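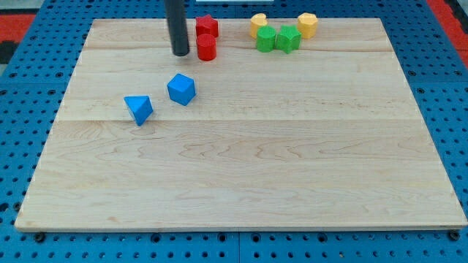
Light maple, planks joined edge to edge.

Oltow Wood Names

A word list for people who have to make sense of how other people describe timber. Version 3, released in July, replaces version 2, which we would like everyone to stop citing.

What is in it

The list holds 1,244 entries. Each entry is a name somebody has used in writing for a wood, a finish or a board, together with the plain name we think they meant. Of these, 847 come from furniture listings and the rest from shop catalogs, moving inventories and one very long argument about floors.

The columns are:

name: the words as written, spelling mistakes included
plain: our best guess at the species or group
sure: yes, no or maybe
source: a short code, explained in sources.txt
note: free text, often grumpy

Why it exists

The list began as a lookup table for Nora, a small search tool for secondhand furniture. Nora could find a maple table if the seller had typed "maple." Sellers preferred "honey," "blonde," "Nordic natural" and, in one case, "beige tree." The table grew until it was bigger than the tool, and then it moved out.

Things to know before you use it

"Cherry" is a color about as often as it is a wood. We mark it maybe unless the listing says something more, such as "solid cherry" or "cherry stain on pine."

"Hardwood" is left as hardwood. Balsa is a hardwood. We have made our peace with this and suggest you do the same.

"Rock maple," "hard maple" and "sugar maple" all map to hard maple. "Soft maple" maps to a group, and the group is wide. Plain "maple" stays plain.

The Skondska entries are a block of 28 catalog names that appear to have been picked for their sound. We resolved what we could. The others have an empty plain column, and they will stay empty until somebody cuts one of the shelves in half.

Names in languages other than English were dropped in version 2 and have not come back. The old rows are in the attic folder, unchecked.

Known problems

Walnut is overcounted, as sellers are fond of it. Teak has the same trouble, only worse. Duplicate rows that differ by a trailing space were removed, then partly restored by a bad merge — run clean.py before you count anything.

How to cite

Use "Oltow Wood Names, version 3." If you used the floor argument, cite the Nwankwo set as well, under its own name.

Fixes

Send corrections as a change to names.csv, no more than 30 rows at a time. Say where you saw the name. "Everyone knows this" is not a source code, although we did consider adding it.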